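Bench and Fixture Table Checklist – Back Workshop, Zendov Building

Walked through Aug 1, 2024, before lunch

I do this one twice a year and I always end up writing more in the comments than the form has room for, so I've stopped fighting it and just type the whole thing up. Next round is October. If you share the room with me, please read at least the items marked FIX, because a few of them are yours (you know which shelf is yours!).

1. Floor and walkways
Clear path from door to benches: OK
Trip hazards: FIX
Comment: Much better than last time. The path from the door is clear and I could walk it with my arms full, which is my test. The extension cord by the sink side is back, though. I taped it down last winter and somebody pulled the tape up and didn't put any back. I'd like a proper cord cover there and I've put one on the Berrada order.

2. Lighting
Overhead lights all working: FIX
Task lamps steady, no flicker: OK
Comment: One tube near the window is on its way out. It buzzes for a minute and then settles. I've swapped it twice already, so I'm starting to think it's the fitting. I've asked the building people to look at it, and in the meantime please don't climb on a stool to poke at it.

3. Electrical
Outlets tight, covers in place: OK
Cords free of cuts and kinks: OK
Nothing plugged into a strip that's plugged into a strip: OK
Comment: All good, and I'm thrilled about that last one. The heater is labeled 700 watts and it now has a wall outlet all to itself – please leave it that way.

4. Fire and first aid
Extinguisher in date, pin in, reachable: OK
First aid box stocked: FIX
Eyewash bottle sealed: OK
Comment: We're down to 2 bandages, both the tiny round kind that don't stay on anything. I've ordered a box of 20 of the regular ones. If you take the last of something, write it on the card inside the lid. There's a pencil on a string in there and I can tell it hasn't been touched.

5. Storage
Heavy items on low shelves: FIX
Shelf brackets tight: OK
Liquids capped and labeled: OK
Comment: Somebody has parked the big Gevalix vise on the top shelf. I got it down, but I did not enjoy it. It lives on the bottom from now on. The brackets themselves are fine – I leaned on every one of them and nothing moved.

6. Blue perforated table and wooden board
Table level, no rocking: OK
Board fastened down, no lift at the corners: OK
Holes clear of chips and loose screws: OK
Board surface free of splinters and raised seams: OK
Loose parts within the board edges: OK
Comment: My favorite thing to inspect, because there's so much to fiddle with. I pushed on the board from every side and it stayed put, and then I ran a rag along the seams between the strips to see if it would snag anywhere. It didn't.

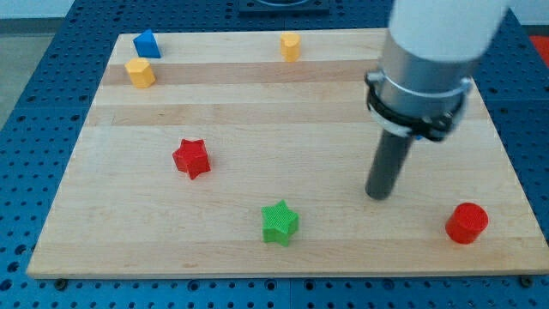 I did go over the near edge with fine sandpaper, mostly because I had some in my pocket and can't help myself. If you want to do more, go with the grain and wipe up the dust before it gets into the holes – it's a pain to get back out, and the vacuum nozzle only reaches so far. When you check the bolts, snug is enough. Lean on the wrench too hard and you'll dent the wood, and then we're shopping for a new board.

The small plastic blocks go back in their tub at the end of the day, please. A triangle on the floor is no fun in thin shoes (ask my left heel).

7. Hand tools
Handles tight, no cracks: FIX
Blades covered when put away: OK
Comment: The small mallet has a loose head again. I've tied a red rag on it, so leave it alone until I've put a new wedge in. All 9 screwdrivers are back on the rail, even the stubby one.

8. Housekeeping
Trash emptied: OK
Rags in the lidded can: OK
Sink clear: FIX
Comment: Mugs. I washed them this time. The Zever one has a chip in the rim, so I set it aside for pens.

Still open: cord cover, light fitting, bandages, mallet. I'll cross them off on the copy by the door as they get done.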